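Play Kitchen Assembly and Care: Frequently Asked Questions

Last updated May 17, 2026

These answers apply to the Flistel play kitchens sold through the Brevville store and by mail order. Part numbers are printed on the inside cover of the assembly booklet.

Which screwdriver do I need?
A number 2 Phillips, hand-held. Power drivers strip the pilot holes in the panels. If a hole has already stripped, fill it with wood glue and a toothpick, let it cure overnight, and drive the screw again.

In what order should the panels go together?
Base, back, sides, shelf, counter, doors. Leave all screws a half turn loose until the counter is seated, then tighten from the bottom up. Doors are hung last.

The tall door does not close flush. What should I check?
Check the floor first. A cabinet that leans even slightly will pull the door out of line. If the floor is level, loosen the hinge screws, lift the door until the gap along the top is even, and retighten. Then check that the plate on the door lines up with the catch.

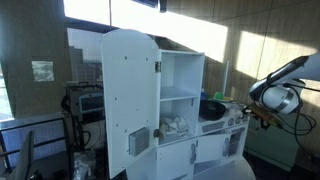
Tall cabinet with the door fully open. The plate is near the bottom of the door.

Can the shelf be moved?
No. The shelf braces the tall cabinet and must stay at the height shown in the booklet. It is rated for play food and cloth items only.

How do I clean the surfaces?
Wipe with a damp cloth and a drop of dish soap, then dry. Do not use bleach, scouring pads, or melamine sponges on the painted parts. The Tekus touch-up pen covers chips in white paint. Allow 4 hours between coats.
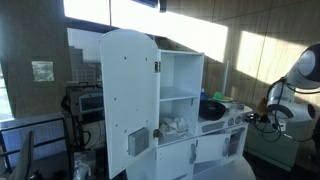

Marks from crayon or washable marker usually come off with soap alone. Ballpoint ink does not. For ink, sand lightly with 300 grit paper, wipe off the dust, and repaint the spot.

Is play food included?
No. Pans, plates, and food are sold separately in the Wada accessory sets. Older Wada sets also fit the current counter.
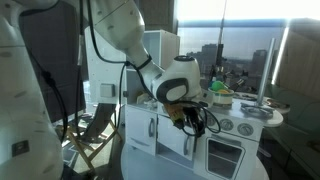
Counter and cabinet doors of the white kitchen, set up on a round table.

How often should the hardware be checked?
Once a month in a home and once a week in a classroom or waiting room. Look for loose hinge screws first. Our bench sample was opened and closed 3000 times, and the screws needed tightening after the first 200 cycles.

Can I order a single replacement part?
Yes. Doors, hinges, and catches ordered since February ship separately from full kits. Include the part number and the panel color.

Who handles warranty claims?
Write to Nkrumah Lamptey at the Brevville parts desk. Attach the receipt and one clear photo of the damaged part. Claims without a receipt are handled as parts orders.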